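Notice to the Residents of Livlow Concerning the Bell

A story

The Town Office of Livlow gives notice that the bell at Dosbridge will be rung for the last time on Monday, at sunset. Residents who wish to attend should use the north path. The south path remains under water.

This notice is issued under the River Towns Act of 2056, which requires that any public sound in use for more than 30 years be formally retired before it is silenced. The Act does not say how a sound is to be retired. The Office has therefore relied on the records of the former ferry company, Flisar, and on the statement of Szu-yu Yuen, who has rung the bell every evening since the ferry stopped running.
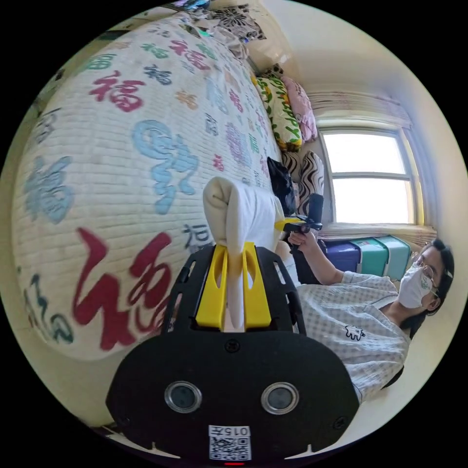

The records show that the bell was first hung to guide boats in fog. It was later rung for the evening crossing, whatever the weather, and people on both banks came to set their meals by it. When the crossing ended, Flisar wrote to the Office to say that the bell had no further purpose and could be sold. The letter was received, stamped and placed in a drawer. The bell went on ringing.

The Office wrote to Ms. Yuen that September to ask on whose authority she rang it. Her reply is attached to the file and is given in full.

"I was told to ring until the last passenger was across. Mr. Bañez bought a return ticket and has not come back."

The Office confirmed that a return ticket had been sold to a Mr. Bañez on the final day of service. He had crossed in the morning with one suitcase and a birdcage. The return half was never presented. Under the company's own rules, which were never withdrawn, an unused return half is good for 40 years, and the bell must be rung for the holder at each scheduled crossing.

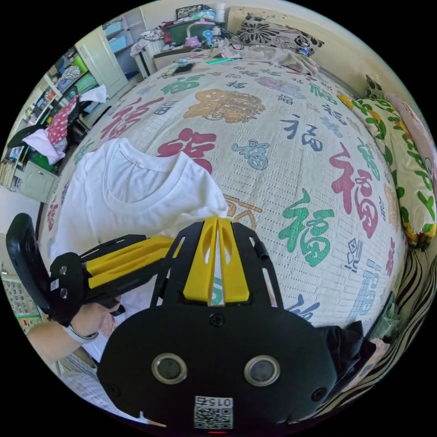 Legal advice was sought. The advice was that Ms. Yuen was correct.

The matter was left alone for a long time after that. Two mayors left office. The landing was washed out and rebuilt on higher ground, and the bell was moved with it at the town's expense. In the budget it appeared under Transport, although the town no longer had any.

The ticket expires on Monday. Ms. Yuen has been informed in writing and has raised no objection. She has asked for one thing, that the landing lamp be lit as well, and the Office has approved the cost of the oil.

Residents are asked to keep the lower steps clear. Seating will be provided for those who need it. There will be no speeches. After the bell has been rung, those present are asked to remain in place for the usual waiting period of ten minutes, as set out in the timetable.

Should a passenger present himself at the far bank during that time, the Office has arranged for a boat.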